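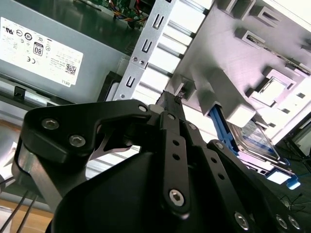 # codby-teardown

Hi! I keep the notes, configs and episode data for the desktop teardown cell at Kusteveo, where we take apart old office PCs for reuse and recycling. I was a bench tech before I was the person who edits YAML, so this README is half data card and half me telling you how the job has changed since the arm came. If you only want the folder layout, skip down.

## What's in the repo

- `episodes/` – 300 recorded teardown attempts, one folder each
- `configs/` – gripper force limits and approach angles, one file per case family
- `labels/` – what the bench tech wrote down after each attempt
- `bench-notes/` – free text from whoever was on shift (read these, they're the best part)
- `tools/` – small scripts for replaying and trimming episodes

Every episode comes from the wrist camera, so you get a close-up of the gripper and whatever it's reaching for, and not much else. In a Dell desktop that can mean the power supply label, a sheet-metal bracket, the drive cage and a blue plastic drive carrier all crowded in around the fingers. If you're used to nice overhead views, give yourself an afternoon to adjust. I got turned around constantly in the first week.

## What the cell does

Codby is our name for the whole cell: the arm, the gripper, the bench and the Emudo job queue that tells it what's next. A tech opens the case and checks it over, then starts the job. The arm goes after drives and carriers. Anything it can't get in two tries goes back to the tech, and the episode is labeled `handoff`.

Boards, power supplies and anything with a swollen or leaking part stay with people. I get asked about this a lot, usually by someone who's seen a demo video somewhere. Please don't add power supply removal to the queue! There's a lock in the config, and I put it there on purpose.

## What changed for us

Okay, this is the part I wanted to write down while I still remember it.

Before Codby, a bench tech did the same reach-in-and-pull all day long. My knuckles looked terrible (sheet metal edges, you know the ones). Now I spend most of a shift looking at machines before they go in, deciding what's worth saving and sorting out handoffs. I like it better. My hands like it a lot better.

It isn't all great, though. Handoffs come in bunches, so you'll have a quiet stretch and then a pile of awkward machines at once. The easy ones used to be a sort of rest between the hard ones, and the arm takes the easy ones now. Several people on the late shift brought this up and I think they're right. We now cap a turn at the handoff bench at 90 minutes, then you swap to intake. That was the techs' idea, and it made more difference than any gripper setting I've touched.

Pace was the other sore spot. The queue screen used to show a running score for each bench, and it made everybody twitchy. We turned it off in July. The arm's own timing is still logged, but the labels carry no tech names or badge numbers, and I'd like any fork of this to keep it that way.

## Label fields

| Field | Meaning |
|---|---|
| `result` | `done`, `handoff` or `stopped` |
| `tries` | attempts before the result, never more than 2 |
| `snag` | what got in the way: `cable`, `bracket`, `clip`, `carrier`, `other` |
| `note` | whatever the tech felt like typing |

`stopped` means a person hit pause. It doesn't mean something went wrong! People pause to move a cable, or to answer the phone. An early training script treated every pause as a failure and came out with some very strange ideas, so please check the note first.

## Known gaps

- Most cases came from one batch of office machines, so the variety is thin.
- `cable` gets used too freely. If there was a cable anywhere nearby, somebody blamed it.
- Lighting inside the case depends on which bench lamp was on, and we didn't record that.
- 20 episodes from the Intarasuk site use an older finger shape. They're tagged `old-fingers`. Leave them out unless you want them.

## Replaying an episode

```
python tools/replay.py episodes/<id> --speed half
```

Half speed is what I use when I sit down with a new tech. We watch a few handoffs together and they tell me what they would have done differently – and quite a lot of that has ended up in `configs/`.

## Changing things

Open an issue before you touch force limits, please. For everything else a pull request is fine. Bench techs who don't use Git can write on the clipboard by intake, and I type those up on Monday.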